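Patside Laundry Raises Price of Wash for First Time in 10 Years

December 6, 2022

PATSIDE - The last cheap wash in town got a little less cheap this morning, when the Chala Street laundromat raised the price of a regular load by 26 cents. The machines do not take pennies. Customers are being asked to work it out among themselves.

Owner Baoshan Jia said the new price came from dividing his water bill by the number of loads and declining to round. "People told me to make it a quarter," he said. "A quarter is what it cost me in September."

The laundromat has 37 washers, most of them older than the students who use them. Regulars have so far met the increase by overfilling the drums, and a handwritten sign by the door now asks them to stop. A second sign, in larger letters, asks them to read the first.

Jia is also selling prepaid cards, which do handle the odd penny, in a single denomination that covers six loads and most of a seventh. He called this an incentive to come back.
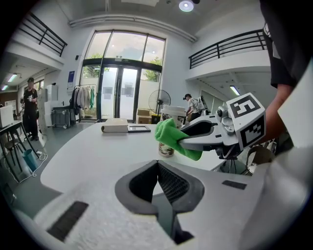 A bright green cloth. Lint and cloths are still sorted by hand in many homes, whatever the wash costs.

The town council took up the matter last week under other business, between a missing bench and the holiday lights. Members agreed that they had no power over the price of laundry and then discussed it for most of an hour. One suggested a public wash day. Another asked who would fold.

Competition is thin. Ekport, the dry cleaner across the street, charges by the garment and will not touch a sock. The next nearest laundromat is in Prorkska, where a load costs less but the bus fare costs more - a calculation several residents said they had made twice, hoping for a different answer.

Around 350 people signed a petition against the increase, which was left on the folding table over the weekend. It went through the wash on Sunday in somebody's sheets. Organizers say a new copy will be available by Thursday, and that this one will be taped down.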